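Subject: Re: [consumer-liaison] Fake toll notices by text message -- request for local figures
From: Albane Chauvin
Date: 22 Feb 2026
To: consumer-liaison list

Dear colleagues,

Thank you to the offices that replied on this thread. I am answering the message from the Brundgate desk in full, as several of you asked the same questions off the list.

> Our office has been getting calls from residents who received a text
> message saying they owe a small unpaid toll. The message has a link
> and gives a deadline of one day. Some of the callers do not own a car.
> Could the state desk tell us (a) whether other counties are seeing
> this, (b) what we should tell people who have already paid, and
> (c) whether we should be taking a written complaint in every case or
> only when money was lost? We have two people on the phones and would
> like to keep the intake short if we can.
>
> Brundgate Consumer Desk

On the first question, yes. Between the start of November and the end of last month, the participating offices logged 3,629 contacts about toll messages. Of these, 3,302 were from people who received a message and did not respond to it. The remainder either opened the link, entered card details, or could not say for certain what they had done. Perel and Gaillard have the highest counts, but both offices ran notices in the local paper during that period, and we would expect that to bring in more calls. Please do not read the county totals as a ranking.

The Bundiritz office did not begin using the shared log until partway through the period. Its earlier calls are on paper and have not been added.

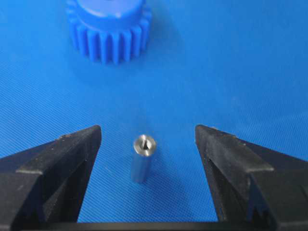
On the second question, a resident who entered a card number should call the card issuer first, using the number printed on the back of the card, and ask for the card to be closed and replaced. A dispute can be opened on the same call. Residents who entered a bank login should change that password from a different device if one is available, and should tell the bank what happened. Anyone who gave a Social Security number or a driver's license number should be told how to place a credit freeze with each of the credit bureaus. Freezes are free of charge, and callers are sometimes sold a paid monitoring plan when they go looking for one. Please mention this.

Staff should not ask residents to forward the link to our office mailboxes. A screenshot is enough. If the resident cannot make one, the sending number and the first line of the message may be read over the phone and typed into the notes field.

On the third question, a written complaint is needed only when money was lost or personal details were given. For all other calls, the short entry in the log (date, county, sending number, amount demanded) will do. We recognize that this is a change from the November guidance, which asked for a full form in every case. That guidance is withdrawn. Forms already completed should be kept -- there is no need to go back and convert them.

A related matter has come up in Gaillard, where residents who reported a loss were later called by a person offering to recover the money for a fee. The caller knew the amount that had been taken. We do not yet know how that information was obtained. Until we do, please close each complaint call by telling the resident that no one from any of our offices will ever charge a fee or ask for a card number.

We have printed a one-page notice for counters and libraries. There are 582 copies left from the first run of 1,000, and offices may request them by replying to me directly with a mailing address and the quantity wanted. The Spanish version is still with the translator. The wording on the English notice may be copied into local newsletters without asking us, provided the phone number at the bottom is changed to your own.

Offices that have not yet sent their totals for last month are asked to do so using the same spreadsheet as before. Please leave blank any column you did not track, and do not enter a zero.

Sincerely,

Albane Chauvin
State Desk, Consumer Liaison Network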